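Teaching Robots by Demonstration > Part 2: Recording > Chapter 7

Chapter 7
Demonstrating Tasks with Cloth

7.1 Two ways to show a task

A robot can be shown a task in two ways. In hand guiding, the operator holds the arm and moves it through the task while the joints are slack and the controller records their positions. In remote control, the operator stands or sits apart from the arm and moves an input device, and the arm copies the motion. The input device may be a joystick, a tracked handle or a smaller arm with the same joints as the one doing the work. The last of these is called a leader, and the working arm is called the follower.

Chapter 6 used hand guiding for rigid parts. It serves well there, as a bracket or a peg has one shape and the operator can attend to position alone. Cloth is harder. Its shape changes with every contact, and the operator's own hands and sleeves tend to get between the camera and the work. A policy trained on such recordings may learn to expect a hand that will be missing when the robot runs by itself. For this reason the present chapter deals mostly with remote control.

7.2 What is recorded

A demonstration is stored as an episode. Each episode holds the joint positions of the follower, the commands sent by the leader, the opening of the gripper and the pictures from every camera, all stamped against one clock. At least two views are wanted. A head view takes in the work surface and shows where the arm is in relation to the cloth.

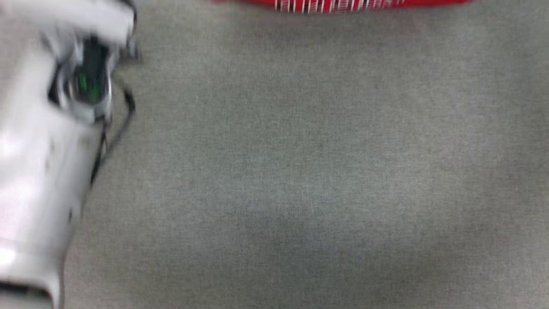 Commands and positions should be stored separately, even though they look much alike when plotted. The follower lags the leader, and the lag grows during fast travel. When the gripper closes on cloth, the command often goes past the position reached, and that difference is the only record of how firmly the operator meant to grip. If only positions are kept, a trained policy will tend to close too lightly and drop the fabric.

Travel between grasps needs less care than the grasps themselves, but it still matters. Fast sweeps blur the camera views and give the policy little to work from. Asamoah's rule, used in the exercises at the end of this chapter, is to limit travel speed until the cloth can be made out in at least one view at all times.

7.3 The grasp

Most cloth tasks are decided in the first grasp. The operator must take hold of the layers that are meant to move and leave the rest. On a knit garment, good places are corners, hems and points where a fold meets a side seam – the cloth is thicker there and stands up between the fingers. The wrist view is the one to watch during this step, as it shows the fingertips and the fabric together at close range.

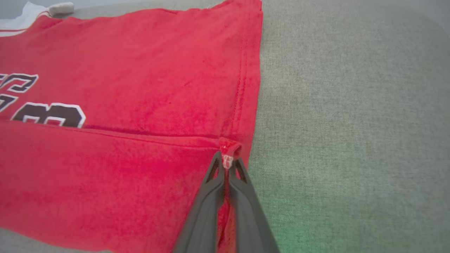
Approach slowly, close fully, then pause for a moment before lifting. The pause puts several samples of a settled grasp into the episode and makes the later task of marking out its stages much simpler. An operator who misses should open the gripper, back away and try again within the same episode. Recoveries of this kind are useful training data and should be kept, provided that they are tagged.

7.4 How many episodes

Fuseini Asamoah's study on the Pinetitz arm compared sets of 500 and 2,000 episodes of a single folding task. The larger set gave a modest gain when the garment always started in the same place, and a large one when its starting position was varied. The number of operators also had an effect. Sets recorded by 3 people held up better on new garments than sets of equal size recorded by one.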